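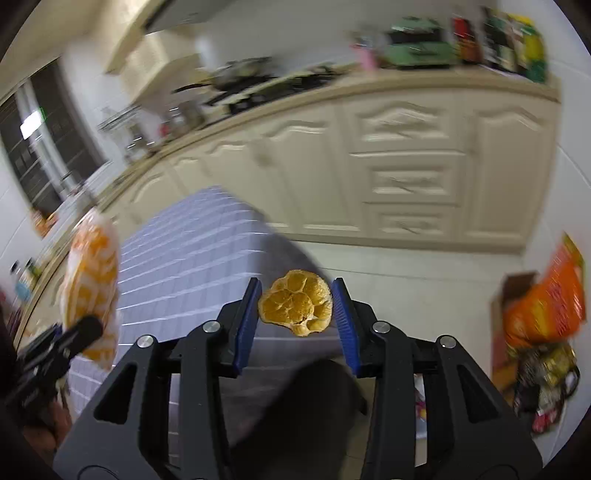 A slice of dried orange between the blue finger pads of a hand-held gripper, with the kitchen counter behind.

The pads are the first thing to go. Ayten Ersoy will tell you this before you have your coat off, and she will tell you again over tea, because in her experience people who are new to grippers always want to talk about the motors and the software and never about the two bits of ridged blue stuff that do the touching.

She looks after the hand-held grippers for Skeltura, a small outfit in Skoston that teaches robot arms to handle food, and I spent a long and very pleasant Friday watching her do it. A person squeezes the tool and picks things up with it, over and over, and the arm learns from the recordings. All of which works nicely as long as the tool closes the same way on the hundredth try as it did on the first. Keeping it that way is her job.

She begins with the pivots. There are four round metal screws in the linkage arms, and she goes over them with a short driver, left to right, giving each one a little nudge and then wiggling the jaw with her thumb. Too tight and the jaws drag – you can feel it, a sort of gritty reluctance, and she made me try it so I would know. Too loose and the fingers wander, which matters very much when the thing you are reaching for is thin and brittle. She puts a dab of thread locker on any screw that has moved twice in the same week and writes it down in a school notebook with a ruler-straight margin.

Then the pads. Dried fruit is hard on them, she says, much harder than you would think to look at it. Sugar gets down into the ridges and stays there, and a sticky pad will hang on to a slice of orange when the operator has already let go. "You open your hand and the orange stays put," she told me. "The arm learns that too, bless it, and then it stands there waiting." So every 15 minutes or so of picking – no, she corrected me, every 15 minutes exactly, there's a timer – the pads get a wipe with warm water and a soft toothbrush, and they are patted down with a lint-free cloth before anybody touches another piece.

A fresh pair goes on every 8 sessions. Skeltura buys them from Barreto in bags of 100, and Ersoy presses each one flat against the table with her palm before fitting it, feeling for a bad edge. She once tried a softer pad from Pakeo and liked the grip a good deal, but it tore on walnut shells and she went back.

The last job is the closing test. She shuts the jaws on a strip of paper and pulls, first near the tips and then lower down, and if the paper slides more easily in one place than the other she backs off a pivot and starts over. On the day I visited she did this three times with one tool, humming, and then passed it to me and pointed at the dish of orange slices.

I dropped the first one.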